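Handheld gripper demos: does wrist-only training hold up?
Forum: Manipulation / Data and Training

tully_rig
Posted December 2023

We compared two policies on the Simelau pick task, one trained on 80 handheld demos and one on 120. Same encoder, same action horizon. The larger set did better on approach but no better on closing, so I suspect the close is limited by what the wrist view shows of the contact area.

fillero4
Which pads? With smooth pads we got slip that the policy could not see and therefore never learned to correct.

tully_rig
Textured, fine dot pattern. With the fingers nearly together, the view between them comes down to a narrow gap. The fisheye spends far more of its pixels on the housing and the room.

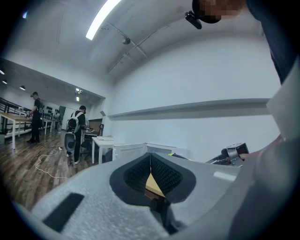
Re: Cropping the wrist view

stanomberg_lab
I would crop before blaming the pads. People and ceiling lights in the input are a shortcut for the encoder – ours learned the room and dropped badly when we moved benches.

fillero4
Disagree. We tried a center crop in November and lost the approach phase. The wide view is what makes handheld data usable without an external camera.

stanomberg_lab
Then mask the periphery at random during training and keep the full view at test time. How many seeds did you run?

tully_rig
3 per condition. I can add a masked condition on the 120 set, with 4 seeds this time, and log the closing phase separately.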